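Chapter 4
Sorting, Matching and Early Number

Most children meet their first numeral as an object. They pick it up, turn it over and try to push it into a hole long before they can say what it stands for. This chapter looks at that stage of learning, roughly from 18 months to the start of preschool, and at the simple materials that support it.

A shape-sorting board asks a child to do one thing: find the opening that fits. To do it, the child has to compare outlines, turn the piece and try again. When numerals and geometric shapes share a board, the child treats them alike at first. A 2 is a curvy shape and a 1 is a straight one.

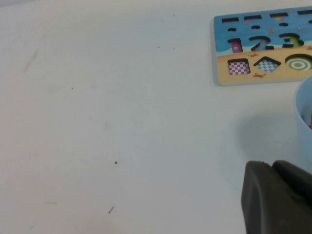 The number words come later, and mostly from adults. A parent who says "two" each time the piece is handed over is linking a sound to a shape. Linking that shape to a quantity - two spoons, two shoes - is a separate step, and it takes much longer.

Liette Gagnon kept notes on free play at the Plumcombe nursery, where sessions ran 45 minutes. Her records, nearly 1000 entries in all, are used in Section 4.2.

Before you read on, write down what you think a child must know in order to place a numeral correctly. You will return to your answer in Section 4.3.

Key terms: matching, rotation, numeral, quantity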